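Workshop > Notebooks > Bench log > Storage bench

Notebook | Drawings | Parts | Contact

24 May 2025, Saturday bench session

Finally got a proper go at the produce bench today, after weeks of it being the place where everyone leaves their mugs. The question is still the one from the Tonari job: if you've got a small kitchen corner and a heap of mixed fruit and veg in zip bags, where do the bags live so that you can see them and get at them without everything sliding into a pile? I'd had ideas on paper (far too many ideas on paper!) but there's nothing like real shopping on a real tabletop.

I stuck with the orange-red flowery walls. I know Parkach wanted plain white for theirs, and I can see the argument, but I like them, and pale things show up beautifully against that colour. Hanging storage stays on the rails for now: white mesh basket in the corner, the long black wire one with the dividers across the back. Green basket on the table in the middle.

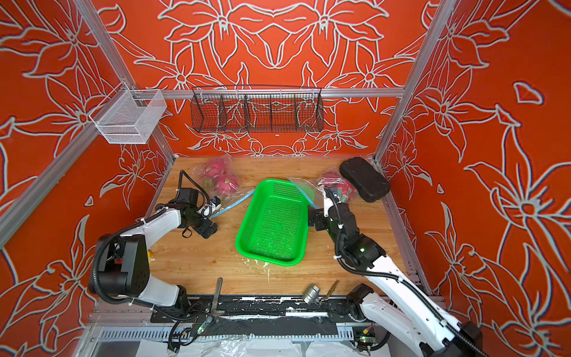

Dragon fruit in the zip bag, green basket and both hanging ones empty.

Notes on the baskets, in no sensible order. The green one is my favourite of the lot and I'd happily have one at home. Rounded corners, slots all over the bottom, so anything that wants to breathe can breathe. It's 200 mm at the widest on my ruler, and I'd drawn it as 185, so the drawing is wrong and needs redoing before anybody cuts a shelf to it. Sorry, Prastulia people, that one's mine.

The long black one I'm less sure about. The dividers are lovely for jars and packets, but a bag of fruit is a lumpy thing and wants to sit across two compartments, and then you've lost both. I might try it with only flat things in. The ties holding it to the crossbar want looking at too, I'd like something I can undo without hunting for the snips. White mesh one in the corner: no complaints, though I do have to lean in for it.

Then the bags themselves. The clear ones win for me, hands down, and I went in expecting to prefer boxes. You can tell dragon fruit from the other side of the room, obviously, pink with those daft green tips, nothing else looks like it. Mixed veg is harder.
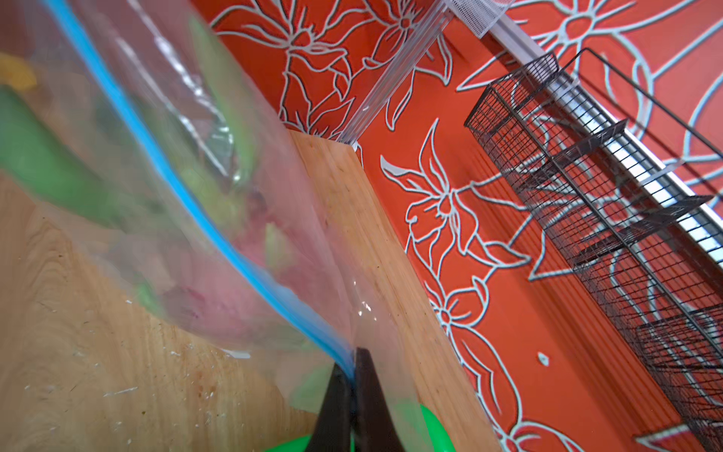
With leafy stuff in particular the plastic crinkles and catches the light and you get a general impression of greenness with some other colours in it, so if I were doing this for a household I'd put the greens in a bag of their own and keep the mixed bag for the odds and ends. The blue seal strip is a real help, mind you. It gives your eye an edge to find, and I'd pay a bit extra for coloured seals over plain ones. Also crumbs! The wood collects little white specks like nobody's business and I want a brush hung on the rail.

The tabletop is scratched and worn in the middle as well, pale patches mostly. I don't mind the look but I'd like to oil it before the July visit. Halonen have a tin of something on their list, item 3435, and I'll ask if it's all right near food before I order it.

To do next time:
- redraw green basket at 200
- flat packets only in the black basket, see if I still dislike it
- greens bagged separately
- check shelf clearance, I've got 178 written on my hand and no memory of what it refers to
- brush

Recent entries
Hanging rails, second attempt
Jar lids and where they go
Oiling the long bench
Tonari corner unit: first sketches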